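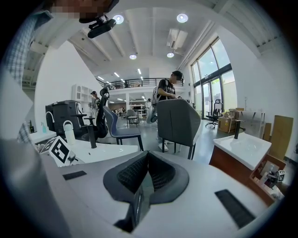

Weiße Decke mit Balken und runden Einbauleuchten, viel Licht im offenen Raum

Decken, Balken, Einbauspots: meine Tipps für alles, was über Kopf hängt

Aktualisiert am 16/02/2026

Ich gebe es zu, ich habe jahrelang nur bis Augenhöhe geputzt. Alles darüber war für mich so eine Art Wetter, das war eben da. Dann haben wir die Wand zwischen Küche und Wohnzimmer rausgenommen, plötzlich kam das Licht von der Seite, und ich habe gesehen, was an meiner Decke so alles klebt. Spinnweben sowieso, aber auch dieser gelbliche Schleier über der Kochecke, der aussieht wie Staub und sich anfühlt wie Margarine. Seitdem probiere ich herum, und weil ich im letzten Beitrag so viele Fragen zu weißen Decken bekommen habe, schreibe ich jetzt mal alles auf, was bei mir funktioniert (und was leider nicht).

Erst trocken, dann feucht

Wer mit dem nassen Lappen auf eine staubige Decke losgeht, malt sich graue Schlieren, und die kriegt man kaum wieder weg. Ich spreche aus Erfahrung! Also immer zuerst absaugen oder abstauben. Am liebsten nehme ich den Staubsauger mit der weichen Möbelbürste und dem Verlängerungsrohr. Die Bürste vorher kurz auswaschen und ganz trocknen lassen, sonst trägt man den Dreck vom Bücherregal nach oben.

Wer keine passende Bürste hat: ein sauberes Baumwolltuch um den Besen wickeln, mit einem Haushaltsgummi festmachen, fertig. Mikrofaser geht auch, bleibt auf rauem Putz aber gern hängen und lässt dann bunte Fusseln da. Bei mir waren sie pink.

Spinnweben bitte nie an die Decke drücken. Mit dem Tuch eindrehen wie Zuckerwatte und nach unten abziehen, dann gibt es keine Striche.

Balken

Lackierte oder gestrichene Balken sind dankbar, da wische ich nach dem Absaugen mit lauwarmem Wasser und einem kleinen Spritzer Spülmittel drüber. Tuch sehr gut auswringen, zweimal lieber als einmal. Die Kante, wo der Balken an die Decke stößt, ist die schlimmste Stelle, da sitzt der Staub wie in einer Fußleiste. Ein breiter, weicher Malerpinsel holt ihn raus, den Sauger halte ich mit der anderen Hand direkt darunter.

Rohes Holz wird bei mir nur gebürstet. Wasser macht Flecken und stellt die Fasern auf, und mit Öl habe ich einmal einen Balken meiner Schwiegereltern so dunkel bekommen, dass er bis heute aussieht wie nachträglich eingebaut. Wer unbedingt ölen will, probiert es an einer Stelle hinter dem Schrank aus und wartet ein paar Tage ab, bevor es weitergeht.

Einbauspots sauber machen

Sicherung raus, und zwar wirklich die Sicherung, der Lichtschalter allein reicht mir nicht. Danach abkühlen lassen. Alte Halogenlampen werden höllisch heiß, da gehe ich vorher lieber noch einkaufen.

Den Ring wische ich mit einem nur nebelfeuchten Tuch ab, außen herum mit einem trockenen Wattestäbchen. Kein Sprühreiniger nach oben! Erstens läuft die Brühe ins Gehäuse, zweitens in den Ärmel, und drittens hat man am nächsten Tag einen gelben Hof um jede Leuchte. Falls ihr Glas- oder Kunststoffabdeckungen habt, die sich abnehmen lassen: ab in warmes Spülwasser, gut trocknen, erst dann zurück.

Noch was zum Lampentausch: Schreibt euch die Lichtfarbe auf einen Zettel und klebt ihn in den Sicherungskasten. Ich habe mal eine einzelne kaltweiße Lampe zwischen lauter warmweiße gesetzt, und die Küche sah aus, als hätte jemand in der Ecke den Kühlschrank offen gelassen.

Der Fettfilm über der Kochecke

Bei abwaschbarer Farbe hilft meistens schon warmes Wasser mit Waschsoda. Ich löse 5 Gramm in einem Liter auf, mehr braucht es bei mir nicht, und dann immer kleine Felder: auftragen, kurz warten, mit klarem Wasser nachwischen, trocken tupfen. Handschuhe an, Brille auf. Ja, die Brille sieht albern aus, aber was oben ist, tropft nach unten. Auf Aluminium und auf rohem Holz hat Soda nichts verloren.

Ich hatte auch den Küchenreiniger von Purnari da, den mit dem grünen Deckel. Gelöst hat er das Fett gut, nur der Zitronenduft hing tagelang in den Vorhängen. Wer das mag, bitte sehr. Ich bin wieder beim Soda.

Bei einfacher Dispersionsfarbe lasse ich das Wischen bleiben. Da kommt mit dem Fett nämlich auch die Farbe runter, und man steht vor einem hellen Fleck mit Rand. In dem Fall absaugen, Sperrgrund drauf und neu streichen. Ohne Sperrgrund schlägt das Gelb durch, das habe ich im April vorletzten Jahres sehr gründlich getestet.

Kleine Flecken

Radiergummi! Ein weißer, weicher, ganz normaler. Für Fingerabdrücke und schwarze Striche von der Leiter unschlagbar. Mückenflecken tupfe ich mit einem kaum feuchten Wattestäbchen ab. Schmutzradierer nur ganz sachte, die schleifen und hinterlassen auf matter Farbe glänzende Stellen, die man abends bei Lampenlicht wunderbar sieht.

Wasserflecken dagegen nicht einfach überpinseln. Da muss zuerst klar sein, wo das Wasser herkommt und ob die Stelle richtig durchgetrocknet ist.

Leiter und Nacken

Eine ordentliche Trittleiter mit Haltebügel ist das beste Geld, das ich je im Baumarkt gelassen habe. Meine ist von Gorkilov und hat 94 Euro gekostet, das große Modell für 107 habe ich stehen lassen, das hätte nicht in die Kammer gepasst. Stühle sind keine Leitern, Drehstühle schon gar nicht (ich erwähne das, weil ich meine Familie kenne).

Nach 40 Minuten ist bei mir Schluss mit Überkopf, sonst spüre ich am nächsten Tag jeden Halswirbel einzeln. Küchenwecker stellen, aufhören, Kaffee. Die andere Hälfte der Decke läuft nicht weg.

Und gegen das Wasser im Ärmel: ein altes Frottee-Schweißband ums Handgelenk. Das saugt alles auf. Ein zusammengefalteter Waschlappen mit Gummi drum tut es genauso.

Wie oft das Ganze?

In der Küche sauge ich die Decke jetzt im Frühjahr und im Herbst ab, im restlichen Haus einmal im Jahr vor dem Fensterputzen. Immer von oben nach unten, also Decke, Balken, Lampen, Schränke und ganz am Ende der Boden. Den Filter der Dunstabzugshaube nehme ich gleich mit, der kommt in die Spülmaschine. Seit ich das regelmäßig mache, ist der Schleier über dem Herd viel langsamer nachgekommen.

Nächstes Mal geht es um Fugen in der Dusche, da habe ich gerade drei Sachen gleichzeitig am Laufen und das Bad riecht nach Essig. Wenn ihr einen guten Trick für Stuckleisten habt, schreibt ihn mir bitte in die Kommentare, an denen verzweifle ich nämlich noch.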